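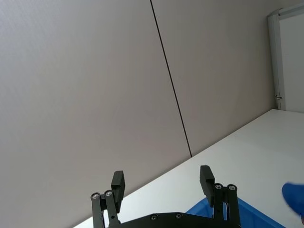 # About Hellis

Hellis records manual tasks so that robot arms can be trained to repeat them. Customers send us a task, a set of parts and a description of what counts as finished. We return recorded demonstrations, checked and labeled, in a form their own training software can read. We do not sell robots and we do not write control software for resale.

The company works from one building in Plerholm. It has a recording floor, a parts store, a small machine shop and an office upstairs.

## What we record

Most of our work is tabletop handling: picking, placing, sorting, inserting, and moving parts into and out of bins. The arms carry parallel grippers with two fingers, and a small camera is fixed at the wrist so that the view travels with the hand of the robot. On a white table with plain panels behind it, the camera has little to look at apart from the fingers, the bin and whatever the operator brings in. Some customers want that. Others ask for clutter, changed lighting or a different table surface, and we set the station up to match their site.

Tasks are shown to the arm in one of two ways.

**By hand.** The operator takes hold of the arm and moves it through the task with the joints released. Positions are logged the whole way. It suits short motions with contact, such as seating a part against a stop. The operator has to stay out of the wrist camera's view, and that limits which grips on the arm are allowed.

**By remote control.** The operator holds a smaller leader arm and the working arm follows it. Gripper opening is set with a trigger on the leader. Long tasks and anything that calls for two arms are done this way. A second person may work at the table to reset parts between attempts.

We quote for one method or the other after a trial session. Mixed sets are possible, but the two kinds of motion differ in speed and smoothness, so they are delivered in separate folders.

## How a job runs

1. The customer sends parts and a written task description. If the description leaves the finished state open, we send it back with questions.
2. We run a trial of 20 demonstrations and return it without labels. The customer checks camera placement, gripper choice and pace.
3. Changes are agreed in writing. After that the station is locked: camera mount, table height, lamp positions and finger pads stay as they are until the job is closed.
4. Recording proceeds in blocks of 25. The arm is returned to its start pose and the camera calibration is checked between blocks.
5. A reviewer who did not record the block watches every demonstration and marks it kept, repaired or dropped. "Repaired" covers trimmed starts and corrected labels only. Motion data is never edited.
6. The set is delivered with a log of dropped attempts and the reason for each.

Dropped attempts are kept for 100 days after delivery and can be had on request. Several customers use them to train failure detection.

## The Jaramillo station

Our standard bench is called Jaramillo, after the street where the first one was built. It consists of a fixed table, rear panels, an arm mount and a recorder that stamps joint angles, gripper position and video against one clock. All benches on the floor follow the same drawing, and a job started on one can be finished on another after recalibration.

The drawing was last revised in February. The revision stiffened the camera bracket and moved the emergency stop to the operator's left side.

## Operators

Operators are employed by Hellis and are paid by the hour. Piece rates were tried and withdrawn, as they produced fast demonstrations with poor grasps. New operators train on a bin task and an insertion task before they record for a customer, and they repeat both tests after any long absence.

Gloves are worn where the parts or the customer call for them. Glove color can be specified in the order, as it affects how easily hands can be masked out of the video later.

## Gitwood

Gitwood is our internal archive and review tool. Each demonstration is stored there under its job number with its calibration file, reviewer marks and station settings. Customers receive read access to their own jobs. The archive held 957 closed jobs on Dec 2, 2019.

Recordings belong to the customer. We do not pool them, and we do not train on them ourselves without a signed agreement.

## Visits and inquiries

Trial sessions can be attended in person. Visitors remain behind the floor line while an arm is powered, and closed shoes are required. Parts for a trial should reach the Plerholm store before the session is booked, packed with a list of contents and any handling limits.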